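Omden 544 Evidence Storage Locker

Pass-through locker for the temporary deposit of exhibits in criminal cases. Officers load from the front; property staff unload from the rear. Each door locks on closing and can be released only from the rear side.

Compartments: 16
Door sizes: 3
Body: welded steel, gray powder coat
Lock: keyed, Diekmann pattern
Access log: optional, Bindero module
Part no.: 804

Shipped assembled. Wall opening to be prepared by the buyer before delivery. Rear doors can be hinged left or right; state which when ordering.
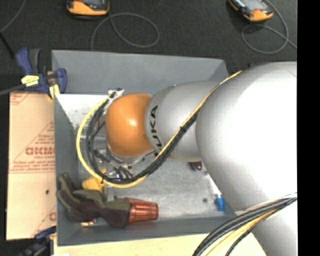

KUKA arm over a gray bin.

Replacement keys: written request from the registered key holder only.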